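Home / Work Cells / Okoth Sorting Cell

Okoth Sorting Cell
By Varkunmont
Bench-top pick and place for shops, pantries and people who are sick of doing it by hand

$231 a week on hire, 2 week minimum
Ships from our Eravdale workshop

Can it do your chores yet?
Some of them. Slowly. We sell the thing and we'd still back a bored teenager in a race, provided you could get the teenager to start.

Good at:
Moving packets and small cartons off a bench and into an open tub
Doing it again
Working at 3 am without sighing

Not so good at:
Floppy pouches lying flat (getting better)
Anything clear, shiny or both
Folding. Please stop asking about fitted sheets.

Not at all:
Knowing where your family keeps the cumin

How it learns
Sorting jobs are shown to it first by a person using a pair of hand-held grippers. A new job takes 546 demonstrations on our standard plan. Your staff can do them or ours can come out, and either way bring a podcast. Small groceries are the usual starter job, tub in the middle of the bench.

Snack packets, a small carton and a clear tub on the bench; black gripper fingers over the wood. 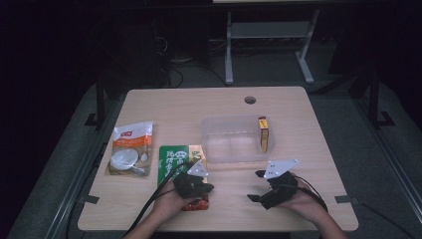
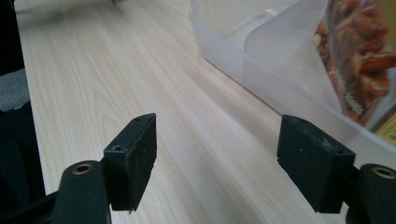 Once it has the hang of your stock, expect some 30 items an hour. Our test customer in Prerkthorpe, a corner grocer, runs it overnight on returns and reckons it breaks even with the labour it replaces, if you don't count the labour of telling visitors what it is.

What's in the hire
Sorting arm and controller
Pair of hand-held grippers, cabled
Spare finger pads
Bench clamps
Phone support from someone who has picked up a lot of packets

What isn't
Bench, tubs, groceries. Dishwasher unloading is a separate module and it is not ready. The colour of the controller can't be changed either, we've been asked.

Power: ordinary wall outlet
Set-up: allow a full day, and clear the bench before we get there
Returns: any time after the minimum, you pay the freight

Waiting list for the dishwasher module opens in June. It can do mugs.

Add to quote
Ask a question
See also: Okoth spare pads, Okoth bench clamps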